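Keeping the Regional Archive Open
Normand Hawthorne

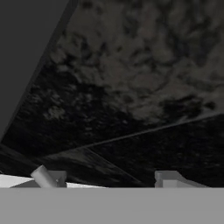

Who should pay for a regional archive? The province should carry the base cost, and municipalities should fund their own deposits.

The Hadell reading room received 2,139 requests last year, of which 801 concerned land and water records. Such work cannot depend on annual grants. Closing the room on weekday mornings — the present proposal — would save little and would burden those who travel farthest. Council should defer its decision until the September review is tabled.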